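Best way to light a glazed ceramic sculpture for a small show?

Posted by Dennis Makokha, 30 March 2023

I have two pieces going into a group exhibition at the Lestau gallery in August. One is a cast plaster figure, which lights fine with anything. The other is a glazed ceramic head, 40 cm tall, and every lamp in the room shows up on it as a hard white spot. The gallery has a ceiling track with fixed positions and says I can bring my own fittings if they go on the same track. I can't change the glaze at this point. Do I need different lamps, or a different spot in the room?

Ivel
Put it in a corner and use a dimmer. I had a glazed bowl in a show once and it was fine.

Solange Aguiar
Dimming makes the spots weaker but they stay the same size and shape. You need a bigger light source. Clip a diffusion sheet in front of each lamp, as far from the bulb as the fitting allows, and check that it is rated for the heat.

Then look at what the piece stands on. A glossy plinth top gives you a second set of reflections under the work, and visitors notice those too.
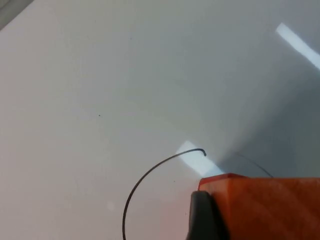 Reflections on a glossy tabletop.

Paint the plinth matte, or lay a sheet of matte board on it cut to size. I did this for a show at Conceição with 2 lamps per piece, and the board made more difference than the diffusion.

For color, buy lamps with a CRI of 94 or better. The scale tops out at 100 and you won't see much gain past that. Ask the gallery which track system they have before you order, as the adapters are not all the same.

Pundulach
Agree on the matte board. Also walk around the piece with the lights on before you fix its position. Turning a head slightly can move a spot off the face and into the hair.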